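18 October 2023

Dough notes, second try at the steamed buns. Writing this up before I forget which bowl was which, and so that whoever opens the notebook next doesn't repeat my milk mistake.

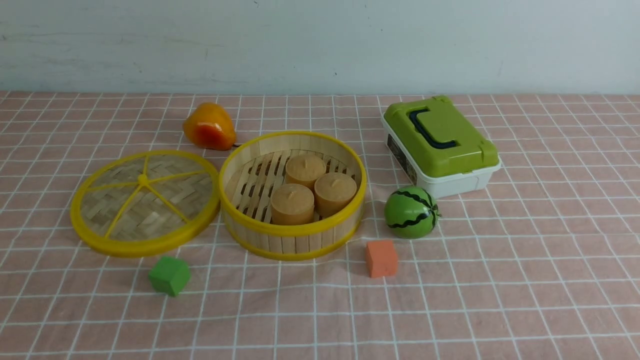
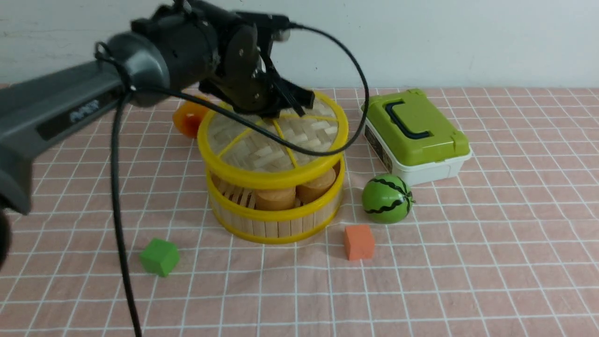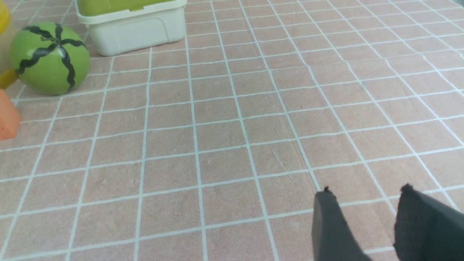
Tarmo Mägi

OK so, flour first. I used the Brallano white this time, the soft one, and it drinks a lot less water than the Dmytriv flour we had in June. I knew that and still poured in the full amount out of habit (I had the radio on). The dough was a sticky mess for the first stretch of kneading and I nearly threw more flour at it, but I left it alone under a towel while I washed up, and when I came back it had pulled itself together nicely! So the note for next time is hold some water back, and if you forget, walk away for a bit.

Base mix was 200 g flour, instant yeast, a spoon of sugar, a pinch of salt. Split into two bowls after mixing. Bowl A got a bit of lard worked in, bowl B got plain oil. I also made a tiny side batch with warm milk in place of the water and let it get way too hot on the stove, so the yeast in that one was probably dead before it met the flour. It never rose. Binned it.

First rise: A was slower than B, which surprised me. B had doubled by the time I'd finished chopping cabbage. The kitchen was chilly and B was closer to the radiator, so I wouldn't read anything into it. Should swap them halfway next time.

Filling was cabbage, scallion, ginger and the last of the mushrooms from the Loltumgate market. Too wet again. Salting the cabbage helped, but I was impatient with the squeezing and the pleats on my first few buns slid open. Squeeze it harder than feels polite. White pepper was good, keep that, maybe more.

Steaming: 51 g per bun is a nice size, they cook through without the bottoms going gummy. Cold water start for A, boiling start for B. The cold start buns came out smoother on top and I'm pretty sold on it. B had wrinkles and one sad collapsed one. I think I also took the lid off too fast, so next time heat off, lid cracked open, wait, and then lift.

Paper squares under the buns worked fine. The Tudard silicone sheet I was so excited about left the bottoms soggy, so that's going back in the drawer.

Taste: A is richer and still soft the next morning. B is chewier and I sort of prefer it with chili oil, so no winner yet.

To do: buy more yeast, sharpen the bench knife, try a small amount of baking powder in half the dough, and write the bowl letters on tape BEFORE mixing.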